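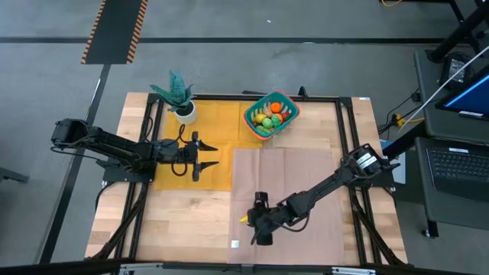
7 min read

Figure 2. Butcher-block top with strips in pale tan and slightly darker brown, black metal framing around it, on a smooth concrete floor.

4. Seasonal movement in strip-built tops

4.1 Background

Wood takes up moisture from the air and gives it back. It swells as it does the first and shrinks as it does the second, and most of the change in size happens across the grain. Along the grain the change is small enough to ignore in furniture. Carpenters have built around this for a very long time, with loose panels, slotted screw holes and breadboard ends. The problem for the present study is that tops made of many narrow strips glued edge to edge are often sold and mounted as though they did not move.

Strip-built tops (often sold as butcher block) are popular in workshops, teaching kitchens and shared studios. They are fairly cheap, they can be sanded when they get worn, and they take clamps well. Small pieces that would otherwise be burned or chipped can go into them. A common belief among buyers is that cutting the wood into strips and gluing it back together cancels out the movement. Gluing does even out cupping, as neighboring strips tend to pull in different directions. It does very little to the total change in width. A top made of flat-sawn strips will grow and shrink across its width by about what the average of its strips would predict.

Tops often mix strips of different color, as in Figure 2. Buyers sometimes ask whether the darker strips are a different wood, or whether they behave differently. Color is a poor guide. In many species the heartwood is darker than the sapwood and the two shrink at similar rates. What matters more is how each strip was cut from the log, and this can be read only from the end grain.

4.2 Sites and tops

The tops in this study were in use at workshops and schools in Vorna and in the Firow valley. Vorna is on the coast and has damp, mild winters. The Firow sites are inland and are heated hard from late fall through spring, so the indoor air gets very dry. We chose the two areas for this contrast. In all, 80 tops were entered in the study. All had been in place for at least a full heating season before we first measured them, so the early settling that follows installation is not included in our results.

Most of the tops came from the Beyene works, which supplies both areas and uses the same glue and the same strip width throughout its range. We did not choose the supplier. It was what the sites already had. It does help the comparison, as differences between tops are less likely to come from the way they were made. The remaining tops were built on site by staff, and we treat them separately where it matters.

Rooms were grouped by floor. Ground-level rooms with bare concrete floors made up one group, and rooms with suspended wood floors the other. The reason for this grouping is that a concrete slab laid on the ground without a good moisture barrier can release water vapor into the room for years, and the underside of a table faces the slab directly. We had expected the floor to have an effect mostly in Vorna. The data sheets also recorded the heating type, the distance to the nearest radiator or duct, and whether a window was regularly opened.

4.3 Finish

The finish on each top was recorded as oil, film or none. Many sites used Cloltard, a penetrating oil that is wiped on and buffed off, and we grouped it with the other oils. Film finishes were mostly water-based varnishes. A finish slows the exchange of moisture. It does not stop it. Over a season, a finished top and a bare top in the same room will reach nearly the same size, but the finished one gets there later and misses the short swings.

A more serious matter is the underside. More than 75 percent of the tops had finish on the upper face only. When one face is sealed and the other is bare, the bare face responds first. The top then bows for a time, until the slower face catches up. Staff at several sites had seen this and taken it for a fault in the glue. In some cases they had added more screws to pull the top flat, and this made matters worse once the weather changed.

4.4 Measurement

Width was measured between brass pins set in the underside of each top, near the end, at the middle and near the other end. Using pins avoided any error from worn or rounded edges. Flatness was taken with a steel straightedge and feeler gauges, across the grain and along the diagonals. Moisture content was read with a pin meter in the same strips each time, with the readings corrected for species and temperature.

Measurements began in May and were repeated through the year. The last full set was completed on 2021-07-17. A few visits were late because of site closures, and readings from those visits were kept but marked. Leaving them out did not change the findings.

We did not ask sites to clear their tables beyond what was needed to reach the pins. Tops were in daily use, and many carried clamped or bolted equipment, vises and fixed rails. The load and the fixings were noted on the data sheet for each visit. A laboratory study could have controlled these things, but our interest was in how tops behave under ordinary conditions.

4.5 Results

Movement across the width followed the indoor humidity with a delay. The delay was shortest for bare tops and longest for film-finished tops. Oiled tops fell between them and were closer to bare. Tops in the Firow valley moved more over the year than tops in Vorna, as expected from the dry winters inland.

Floor type had less effect than we had thought it would. In Vorna, tops over bare slabs were slightly wetter on the underside than tops over wood floors. Inland there was no clear difference. It may be that heating drives off the vapor from the slab before it reaches the table, or that the slabs inland were older and had already dried. We did not test the slabs themselves and cannot say which.

The way a top was fastened mattered most. Tops held by screws in slotted holes, or by clips that ride in a groove, stayed flat and did not crack. Tops held by screws in tight round holes along both long sides showed open glue lines or short end checks far more often. Metal framing made this worse where it was fixed rigidly. Steel and aluminum do not change size with humidity, so a wood top held firmly to a metal frame on both sides has nowhere to go. In dry air it is stretched across its width, and the weakest glue line opens. In damp air it pushes against the fixings, and where those do not give, the top lifts in the middle.

Not every frame is a problem. A frame that supports the top from underneath and is attached to it through oversize holes does no harm. It is often impossible to tell from above how a top has been fixed, and we had to look underneath in every case. Site records were rarely of use on this point.

4.6 Distance from heat

Tops placed near a radiator or floor duct dried unevenly, with the near end losing moisture first. The result was a slight taper in width from one end to the other and, in the worst cases, a twist. Moving a table away from the heat was the cheapest remedy we came across. Where a table could not be moved, a simple board hung between the radiator and the table end reduced the difference between the pins.

4.7 Limits

The study covers a single full cycle of seasons. A colder winter or a wetter summer might give larger swings. The tops built on site were too few and too varied for firm statements, though nothing in them went against the general pattern. Species was taken from supplier records where these existed and judged by eye where they did not, and some of those judgments are probably wrong. We also have no readings from the time of installation, when a top fresh from a dry warehouse may move more than it ever will again.

Surface wear, staining and knife damage were left out. They affect how long a top is kept but have no direct connection to movement.

4.8 Practical points

For tops already in use, we suggest checking the fixings before anything else. Round holes can be opened into slots with a small file or a drill run side to side, and the screws put back with washers, snug but not tight. Finish the underside with the same product as the upper face. Do this when the top is near the middle of its yearly range, which at our sites was late spring or early fall. Open glue lines should not be filled during the dry season, as the filler will be crushed or will force the joint apart when the wood swells again.

Comments

Useful section. We have had the bowing problem for years and always blamed the supplier. Finished the undersides last month with what was left in the can, will see how they look in winter.

Did you record the orientation of the growth rings strip by strip, or only for the whole top? I would expect quarter-sawn strips to show up as high spots in summer.

Our slab was poured without a barrier and the bottoms of the tables feel a little rough every spring. Would have liked more on floors. Is there a plan to test the slabs?

Slotting the holes worked for us. Use a wide washer or the screw head digs in and you are back where you started.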